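Home Features Work Machines Archive Subscribe

THE LONG WAY ACROSS THE SQUARE
A small team teaches delivery robots to walk by steering them, first in a made world

By Szabolcs Virág
5/10/20

212 shares 14 comments

The first time I drove a robot, I drove it into a bench. The bench was not real and neither was the robot, but I still said sorry to it. Myrtle Brannigan, who was sitting next to me with her tea, told me that most people do the same. Then she pressed a key, and I was standing again at the start of the plaza.

Brannigan is head driver at Rasent, a firm of nine people on the second floor above a shop for sewing machines. They make the part of a delivery robot which decides where to go next. The wheels and the box come from another company, Fekberg, and arrive on a truck. The deciding part must be taught, and at Rasent it is taught by hand. A person takes the controller, looks at the screen through the robot's eyes, and goes from one place to another. Everything the thumbs do is saved together with everything the robot saw. One such trip is called a run. A good driver can give 90 runs in a day, and after that, says Brannigan, the hands become stupid.

I had expected the driving to be about speed. It is much more about manners. On my second attempt I went straight for the door of the tower, quite fast, and I was proud. Brannigan threw the run away. I had turned too sharply near the end, and a robot which learns from me would also learn my sharp turn. "It copies what you did," she said. "It has no idea what you meant."

So I learned to be slow. I learned to begin a curve early, and to stop a little before the entrance and wait there. I learned also to make mistakes on purpose. This is the strange part of the job. If the driver is always perfect, the robot never sees how to come back from a bad position, and the first small slip will send it far away from anything it knows. For this reason some runs start with the machine pointing at a wall, or too close to a pole, and the driver must bring it home calmly.

The made world was built by Lyle Zamora, a quiet man who used to draw backgrounds for games. He has given it cracks and stains in the ground. When I asked him if a robot cares about a stain, he said that it cares very much, until somebody shows it that it should not. An early version used to go around every dark mark on the paving as if it was a hole. The cure was 700 runs in which a person simply drove over such marks, again and again, without any drama. Zamora did many of these himself, in the evenings, with the radio on.

The same goes for the joints between the slabs. The drivers cross them straight, and at an angle, and sometimes they follow one for a while and leave it.

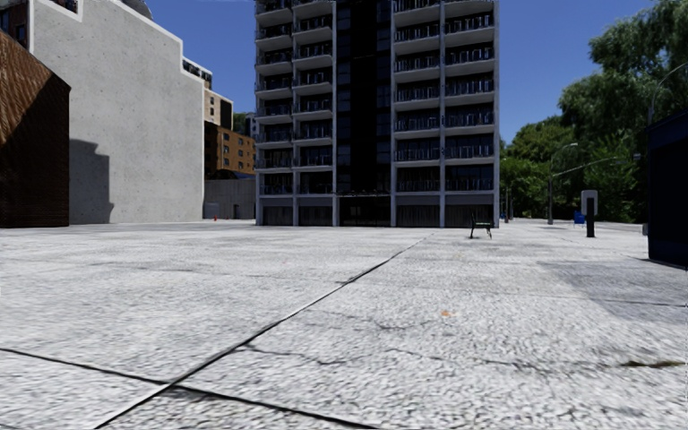

FROM THE SCREEN TO THE STREET

Not everybody in this trade believes in made worlds. Murdo MacAulay, who runs the street trials in the town of Somboon, thinks a robot should be taught where it will work. He walks behind his machine with a radio controller hung from his neck, in rain also, and he has worn out two pairs of boots since last July. For him the screen is too polite. A real curb is broken, a real dog comes to smell the wheels.

Still, he takes what Rasent sends him. A machine that begins with the runs from the screen needs 100 more from him before he lets it go alone along his test street. Without them, he told me, he would be walking until his pension.

The two offices talk every Friday, and the talk is not always friendly. MacAulay complains that the screen drivers keep too much distance from everything, so that his machine is shy and blocks the sidewalk. Brannigan answers that his own runs have a pull to the left. She is right about this. He holds the controller with a bad wrist, and for one whole month the robot leaned the same way he did.

On my last afternoon I asked to try once more. I made six runs from the far side of the plaza to the entrance. Brannigan watched them all again at double speed, with her chin in her hand, and kept four. They have my initials on them now, in a folder between hers and Zamora's, and the next version of the machine will have a little of my driving in it. I have asked them to tell me if it ever hits a bench.

We use cookies to remember your reading settings. Accept Manage choices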